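August, early, before the building got noisy

Lernham v Cestedon, box score reconciliation, second pass. Writing it up now while I still remember which fixes were mine and which were Kenna Jardine's.

Rushing totals first. The parser was reading "1-minus-2" as one carry for one yard and dropping the rest. Changed the pattern to accept the word "minus" before the last number, and also "(-2)" and "loss of 2", as all of those turn up in the Lernham sheets depending on who was typing. Re-ran the season. Lines parsed: 734. Lines rejected: 3, all from the same away game at Proverow, where the scan has a crease through the receiving column. I'll type those in by hand.

Passing lines are worse. Cestedon give attempts-completions-interceptions, Lernham give completions-attempts-interceptions, and neither says so anywhere on the page. For now the rule is: the bigger of the first two is attempts. It fails only when they are equal, and then it makes no difference.

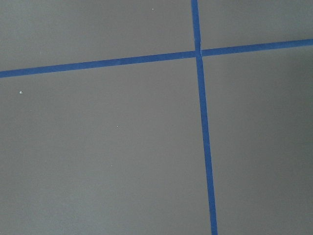
Bench surface, blue tape crossing.

Team total against sum of players: Lernham's rushing comes out two yards over what the sheet prints. Kenna thinks a sack was charged to the team and not to the quarterback. I think so too but can't find the play in the drive summary — the third quarter is missing its second page. Left the printed total alone and put a flag on the row. We are not correcting totals by guesswork.

Name matching. Vigfúsdóttir is the stats package we were asked to try, and it keeps its own accents fine but strips everyone else's on export, so the same kicker appears as two people. Turned off its export step and wrote the file out ourselves. Took most of the morning.

Speed is fine. Almost 200 sheets in one go, with the laptop fan running throughout.

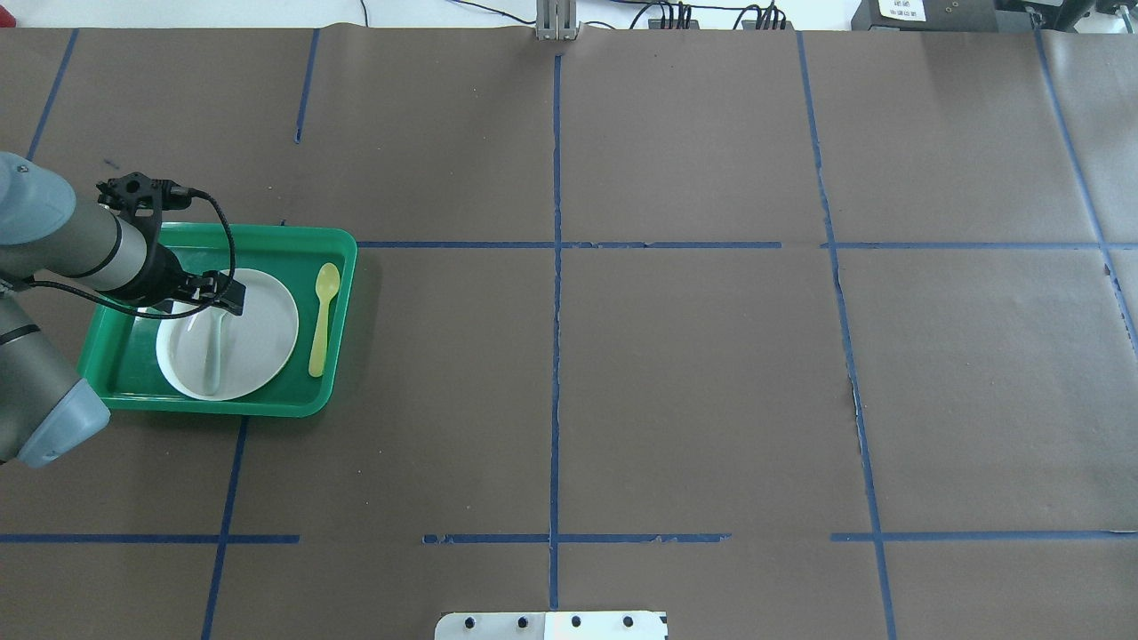 Gripper over white plate, green tray

Receiving yards should equal passing yards for each side. They do for Cestedon in every game. For Lernham they're out in the Proverow game only, so that goes with the crease.

To do:

- type in the Proverow receiving lines
- ask Lernham for the missing page of the drive summary
- lateral plays: yards with no catch still count as a catch in our table, wrong
- Kenna to check the punt returns, I haven't looked at them

Old parser kept in the archive folder. Don't run it on the new sheets.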